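Komdale Rovers Supporters' Newsletter
Filed under: Club News / From the Stands
24 November 2021
By Simone Rangel

Well, I've thawed out, and I've had two days to calm down, so let's talk about the Rastmont game.

If you weren't there, we won 2-1 and we did not deserve to, and I don't care one bit. Rastmont had the ball for what felt like the entire first half. Their number 7 is quick, and poor Victor Mushi spent most of the afternoon looking at the back of his shirt. They scored from a corner that three of our guys left for each other (you could hear the keeper's opinion of that from the parking lot), and at halftime the mood by the fence was grim. Even the kids had quit banging on the boards.

Then Subira Koech moved Kheri Masanja up front. I've been asking for this since preseason, as anybody who sits near me will confirm, probably with an eye roll. Kheri has been wasted out wide. He likes a through ball and he likes a defender who's already a bit tired, and he got both of those ten minutes into the second half. One touch, around the keeper, goal. I spilled my drink on a total stranger, and she hugged me!

The winner was uglier. A long throw, a header that went mostly sideways, a lot of shins, and the ball sort of trickled in off Victor's knee. He's claiming it was his thigh. It's going down as a Mushi goal either way, his first of the season, and after the half he'd had I was so happy for him.

Food table duty went pretty well, too, and thank you to everyone who brought something. We're short on names for the next home game, so please talk to Zawadi Kirui if you can bring a dish or just stand there and pour things for an hour. 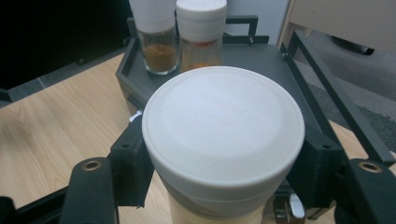
The big tub with the white lid.

Back to the soccer. What I liked most was the last fifteen minutes, when we usually fall to pieces. You remember Gachanja last month, two up and then two each before I'd found my gloves. This time the back line stayed put. Nobody went wandering off for glory, the midfield dropped in, and when Rastmont started lobbing it forward we just headed it away again and again. It was boring and I loved every second of it. Subira told me afterward that they'd spent the whole of Thursday's practice on that one thing, defending a lead with the clock running down, and that the players had complained the entire time.

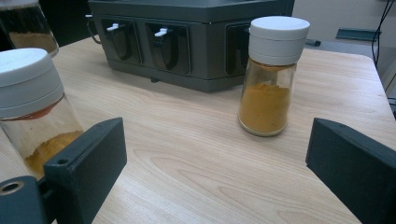
A couple of worries, so I don't get carried away. We're still giving up too many corners, and we still don't mark at them. And the bench is thin. We had 3 subs on Sunday and one of those was a goalkeeper. If Kheri picks up a knock before the holidays I really don't know who plays up there, unless Subira fancies lacing up her own boots (I'd pay double for that ticket).

Attendance was almost 500, the best of the fall, and you could tell. Big thanks to the Rastmont folks who made the drive, by the way. They sang all the way through and were very decent about losing.

Next up is Jolleck, away, first weekend in December. They beat us 4-0 over there last year and I had to listen to my brother-in-law, who lives in Jolleck, go on about it until spring. The bus leaves from the Komdale clubhouse at 10 a.m. There are 34 seats and they do fill up, so get your name on the sheet by the door. Bring a blanket. The heater on that bus has two settings, and one of them is off.

Go Rovers, and mark somebody at the corners, please!

Simone

Last updated: Wednesday, 4:12 p.m.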